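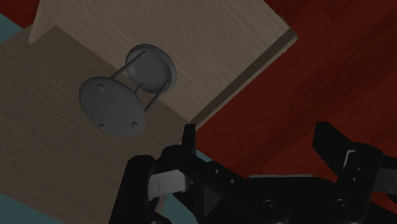 From the Back Bench: the practice world gets a stand

Those of you who have followed the gripper build since last November will know that progress on it comes in fits and starts, mostly depending on who has a free evening and whether the good chairs are taken. I'm happy to say this has been one of the better stretches. The arm itself is still in pieces in the blue bins (please don't borrow the bearings!), but its practice world, the simulated one that lives on the old Marchetti computer by the window, has come along nicely, and I wanted to tell you about it while it is fresh in my mind.

Osian Beddoe has been doing most of the modeling. He came to us from the woodturning side and had never touched a simulator before he joined, so he goes at it the way he would go at a bowl, taking a little off here and a little there and then standing back with a mug of tea. The newest thing in the scene is the grey stand, two round plates held apart by thin rods, with one plate larger than the other. It looks simple and it took him most of two weeks. The rods kept ending up a hair short of the plates, which you couldn't see at all until you turned the view, and then the whole thing looked as if it were held together by good wishes.

We wanted a shape like that because it is awkward. A block is easy to grab from nearly any side, and we had been practicing on blocks for so long that we had all started to feel rather clever. A stand asks you to make up your mind. You can go for the rim of a plate, or you can try to get a fingertip in toward a rod, and each of those needs the wrist turned a different way before you even start moving in. I have spent a couple of very happy evenings getting this wrong.

The wood took some doing as well. Osian made the panels light and brown with a fine grain in them, and then there is the deep red surface, which split the group straight down the middle. I like it very much — it puts me in mind of my grandmother's sideboard — and the black fingers still show up against it well enough to work by. Others find it gloomy and would like the lights turned up. We have agreed to leave it alone until the grasping is sorted out, and then have the argument properly.

As for the gripper model, it now has its screws, its links and the metal blocks on the outside of each finger, so it's a much closer match to the drawings pinned over the bench. The scene file has been saved under the name Pratholm, after the street Osian grew up on, and the one before it is still there as Gesar if anybody wants to go back to the blocks. We have logged 258 practice grasps in Gesar so far, and I would love to see Pratholm catch up by the end of the summer.

If you would like a turn, the computer is free most evenings. Sessions can run up to 50 minutes when someone is waiting, and as long as you like when no one is. You don't need to know any programming. Start with the jaws wide open, come in slowly, and save your run before you close the window (I have lost two good ones that way, and I was not gracious about it). Write your initials and a few words in the green notebook afterward, even if all you have to say is that you missed.

We could also use a spare monitor, any size, and a mouse with a wheel that works. Leave either one on the shelf under the Datmont drill press with a note on it, and Osian will pick it up the next time he's in.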